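4. Receiving and recording donated stock

This section is for pantry leads and anyone booking food in at the Brimley, Bilau or Janjua sites. It covers stock from the moment it comes off the van until it is on a shelf and showing in Grendolau. For orders going out to households, see section 5.

4.1 Before you start

You will need the delivery note, a probe thermometer, a marker pen and a tablet signed in to Grendolau with your own login. Do not use another person's login, even for a single crate. The record keeps the name of whoever booked the stock in, and we use it when a supplier recalls a batch.

4.2 Booking in a delivery

1. Open Grendolau and tap Receive, then New delivery.

2. Choose your site from the list. Janjua has two entries, one for the main store and one for the cold room. Chilled and frozen food must go to the cold room entry.

3. Choose the donor. If the donor is not listed, pick Other and type the name as it appears on the delivery note.

4. Weigh each pallet or crate and enter the weight in kilos. Take off the weight of the pallet or cage first. The standard figures are on the card by the scales.

5. Pick a category for each line. Mixed boxes from supermarket collection points go under Ambient mixed, code 291. Do not split them at this stage - sorting is done later and has its own screen.

6. For chilled food, probe between two packs and enter the reading. Anything above the limit on the cold room door goes in the reject cage and is entered as Refused.

7. Tap Save. The delivery number appears at the top of the screen. Write it on the delivery note and on every crate.

Note: if the tablet loses its signal, carry on. Entries are held for up to 30 minutes and sent when the signal comes back. After that, use the paper sheet in the red folder and enter it later.

Caution: do not accept home-cooked food, opened packets or baby milk without its seal.

4.3 Putting stock away

1. Move frozen food first, then chilled, then everything else.

2. Place new stock behind old stock. Check the dates on the front row while you are there and bring forward anything with less than 3 days left.

3. Keep cleaning products and toiletries on their own racking, never above food.

4. Lock the cold room and the main store, and return both sets of keys to the key safe.

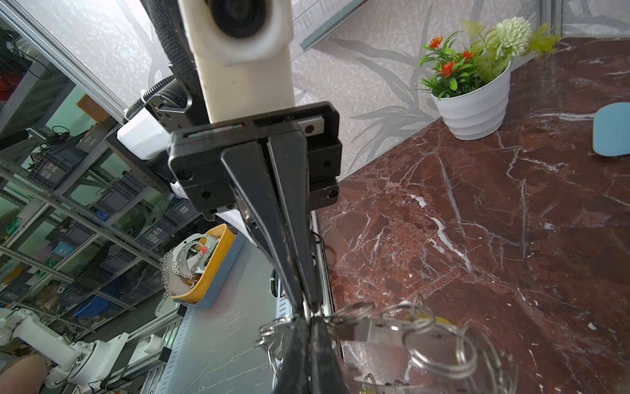 4.4 Correcting a mistake

1. Open the delivery and tap Amend.

2. Change the line and give a short reason, such as "wrong weight".

3. Tap Save. The old figure stays in the record with a line through it.

You can amend a delivery until the end of the day it was booked in. Later changes have to be made by Anselmo Honorato in the stock office. Send him the delivery number, the line and the correct figure.

Caution: never delete a delivery and enter it again. Doing so counts the weight twice in the monthly return.

Section last revised 13 September 2019.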